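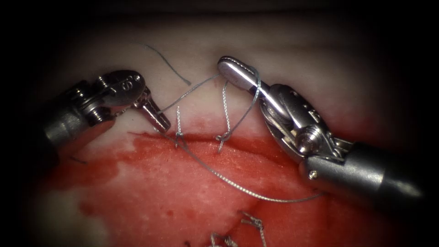
Wrap on the right jaws, left holding or guiding the strand. Two knots already in below it.

Suture throw, step by step - Semer student robotics club, Komari bench

Quick write-up for new members before the Winano challenge in February. Assumes you've done the camera and clutch lesson and can move both arms without bumping them. If not, go do that first.

What you need
- bench time, 2 people (one driving, one on the log)
- tissue block, already cut and clamped
- braided suture, gray, on a needle
- the Maurya logging script running BEFORE you touch the controls. Please.

1. Set up the view
Incision running side to side, middle of the view. Both tips visible. Zoom in until you can see the twist in the thread, then back out a touch. Too close and you lose the tail, and then you spend the whole run looking for it.

2. Pass the needle
In on the far side, out on the near side. Same distance from the edge both times. Roll the wrist, don't shove. If the block lifts you're pushing, stop and back up.

3. Pull through
Slow. Leave a short tail. Most people leave too much and it ends up lying right where you want to work. Pull along the surface, not straight up - straight up tears the edge. Then put the needle down where you can see it.

4. Make the wrap
This is the part everyone gets stuck on. Left jaws hold the strand a little way from the tissue. Right jaws stay almost still, pointing across the incision. Bring the thread over the top of the right jaw and down the side. Move the left arm around the right, small circle. Don't try to spin both.

Loop keeps sliding off? Either the strand is too slack or your tip is pointing up. Lower the tip untill it sits near the surface and try again.

5. Grab the tail
Keep the loop on, reach for the tail, close. Check you've got the tail and not the long end. They look the same from some angles.

6. Lay it down
Pull the hands apart, opposite ways, level. Loop slides off the right jaw and onto the incision. Edges should touch. If they bunch up it's too tight.

7. Do it again, other direction
Second throw goes the opposite way or the knot slips. Third one same as the first. Then cut, short tails, not flush.

Logging
One file per throw, not per stitch. Mark drops and misses too, the model needs the bad ones. We have 2,665 throws logged and the target was 2,000, but a lot of the early ones have no label so keep going. Name the file with your bench slot and the row you're on. Upper row and lower row get seperate folders.

Common stuff
- Arms crossed: clutch, reset, carry on. Don't untangle by pulling.
- Thread frayed: cut it, new piece. Note it in the log.
- No force feel through the controls, so watch the thread. Straight line = enough tension.
- Wrist at its limit: open the jaws, let go, regrip from a better angle.

When you're done, park both arms and save the log. Block goes back in the tub with the lid ON. Next page is running stitch, still being written.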